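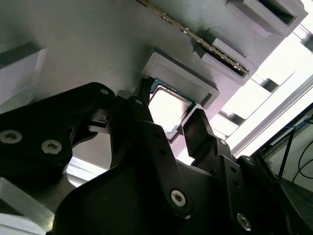

Processor chip at the gray holder, with a memory module along the top of the board.

Perside FC: Supporters' Questions
Last changed: Dec 27, 2018

When do tickets for the January home match against Cindholm go on sale?
Members can buy from Monday morning at the club office or by telephone. General sale opens two days later, if there are seats left. The ground holds 3,003 people and the last match with Cindholm was watched by 2,316, so most people who want a seat should get one.

Can I sit with a friend who is not a member?
Yes. One member may buy up to 4 tickets in the same stand, but only the member's own ticket has the lower price.

Is Fahad Khattak fit to play?
He has returned to training after his knee injury. The coach, Efe Olaniyan, will decide on the morning of the match. Please do not ask the office staff, they have the same information as you.

Why was Adeel Awan taken off in the match at Flesport?
He had a yellow card and had just made a second hard tackle. Maham Durrani asked the coach about this for the match programme, and you can read the full answer there. The goal we conceded in minute 79 came after the change, and many supporters have written to us about it.

Where do the away supporters stand?
In the Chaudhry End, behind the north goal. Home supporters with a season ticket for that end are moved to the main stand for this match only. Your new seat number will come by post.

What happens if the match is postponed?
Your ticket stays valid for the new date. If you cannot come on that date, bring the ticket to the office within two weeks and we will return the money.

Can my child be a mascot?
Children from six to eleven years can apply. Write to Yasir Mughal at the club office with the child's name, age and shirt size. The places for January are already full.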